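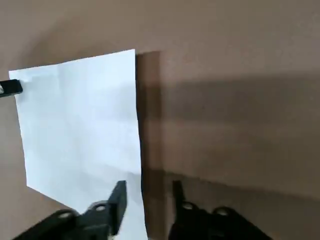

A reply to my last post asks whether 80 gsm copier paper is good enough for a household record that has to last. Mostly, yes. Thread.

1/ Weight tells you how stiff a sheet is. How long it lasts depends on the acid left in the pulp and on where you store it.

2/ Look for "acid-free" or "permanent" on the wrapper. Dullivard prints it on the end flap. Kedomstead leaves it off the cheaper reams, so I don't buy those for filing.

3/ Going below 80 saves a little money and gives you show-through on double-sided pages.

4/ Keep the cupboard at 40% humidity or slightly over. Lofts and garages swing too much across 365 days. An inside wall is better.

5/ Ink: pigment, not dye. Berge black is fine. I tested Prerura blue on a south-facing sill and the headings had faded by March.

6/ Staples rust. Use a folder, and keep it to 8 sheets per fold or the spine creases.

7/ Next thread: box files, and why the spring clip leaves a dent.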